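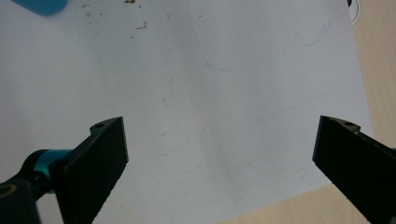 *Fig. 1. A sheet of white paper on a tabletop.*

# How Much Can You Write on Without Wrecking It? Paper, Ink and Bleed-Through

Okay, so my topic started with a complaint. My study group at Provstead (me, Ziad Masri and Kheri Nyaga) all buy the cheap notebooks from the campus store, and all three of us had stopped using the back of the page. The ink shows through and then you can't read either side. I wanted to know if paying more for paper fixes that or if I should just switch pens.

## What I used

I bought 2 kinds of paper. The first was the store brand, Brarnance, and the second was a heavier sketch paper called Drulerov that my roommate Yara Mansour swears by (she draws, I don't). For pens I borrowed from everybody — ballpoints, gels, felt tips, and one fountain pen that Kheri made me promise to cap every single time.

I cut everything into strips and ended up with 226 of them, which was way too many! Ms. Sobczak had told us to plan our sample size first and I sort of did it with scissors in my hand. After tossing the strips I smudged or forgot to label, I had 86 left on the Brarnance side and a bigger pile of Drulerov.

## What I did

Each strip got the same short sentence, written at my normal speed. I let it sit for 60 seconds, flipped it over, and gave the back a score:

- 0: can't see anything
- 1: faint shadow, still fine to write on
- 2: annoying
- 3: there's a dot or line of ink all the way through

Ziad scored them too, without seeing my numbers. We mostly agreed except on the 1s and 2s. He is a lot pickier than I am, and we went back and forth on those for most of a Tuesday.

## What I found

Ballpoint was fine on both papers. You can feel the dents on the back of the Brarnance, but the ink stays put. Gel was the surprise for me, because I'd blamed it for everything, and it mostly scored a 1. Felt tips were terrible on the cheap paper and only a little better on the heavy stuff, especially where I paused at the end of a word. The fountain pen was all over the place. On Drulerov it was lovely, and on Brarnance it feathered out so much that the front was hard to read too.

So the pen mattered more than the paper for the stuff I use every day. I did not expect to write that sentence after spending my own money on sketch paper.

## Problems

My handwriting got lighter as I got tired, and I think the later strips look better than they should. I also did all the fountain pen ones last, so those are probably the least fair. Saqib Afridi asked in class whether humidity would change anything, and I have no idea — I did this in October with the window open on some days and shut on others, and I didn't write down which.

If I did it again I'd mix up the order of the pens and get a third person to score. I'd also like to try pencil, just to have a boring one to compare with.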